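Private Wealth Profiles: Frequently Asked Questions
Last updated January 2026

These answers cover how Fendura compiles its profiles of collectors, dealers and business founders, and how the net worth figure at the top of each profile is reached.
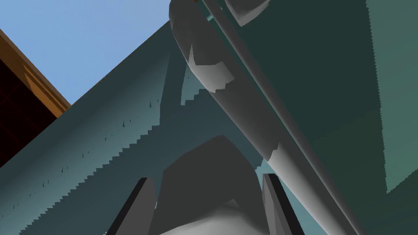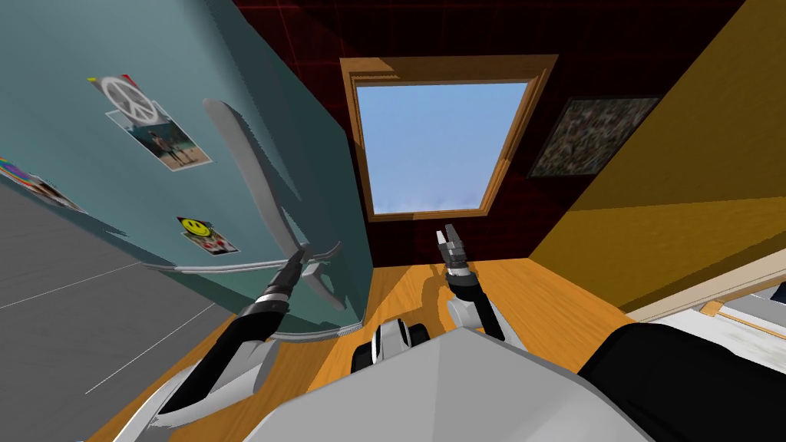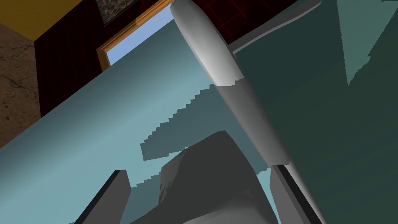 Rendered interior views, three images.

Who is eligible for a profile?
Any living person with a documented business, collection or estate and an estimated net worth of 50 million dollars or more. People below that line are listed by name only. The index currently holds 800 full profiles.

What does "net worth" mean on this site?
Total assets minus total liabilities, in US dollars. Assets include company shares, real property, cash and collections. Pledged shares are counted at full value and the loan is entered as a liability.

How are private companies valued?
By comparison with listed companies in the same line of business, using revenue and operating profit from the latest filed accounts. A discount is then applied for lack of a ready market. Where no accounts are filed, the holding is marked "unvalued" and left out of the total.

How are art and antiques valued?
Auction results for similar works are used first, then insurance schedules if the owner has released them. Asking prices are not used. Works on long-term loan to a museum stay in the owner's total. Works transferred to a foundation do not, even if the owner chairs it.

Why did the figure for Spyros Softić drop?
His holding in Hurkero was moved to a family trust. He is a trustee but not a beneficiary, so the shares were removed. The biography section was not changed.

Are spouses and children included?
Only where ownership is joint and cannot be separated. These profiles carry the words "and family" after the name. Kalliopi Ionescu and Todor Popescu are listed separately – their stakes in Mokasbridge are registered in individual names.

How often are figures updated?
Listed shares are repriced monthly. All other assets are reviewed once a year. Currency conversion uses the closing rate on the last business day of the month.

Why is my figure different from one published elsewhere?
Usually the valuation date or the treatment of debt. Check the date under the figure before comparing.

How do I report an error?
Use the correction form linked from each profile. Attach a filing, deed or court record. Statements without a document are kept on file but do not change the figure. Biographical corrections (birth date, schooling, citizenship) go to Mimoza Janevski, and valuation queries go to Damir Đorđević.

Can I reuse a profile?
Up to 100 words may be quoted with a link to the page. Longer extracts need written permission.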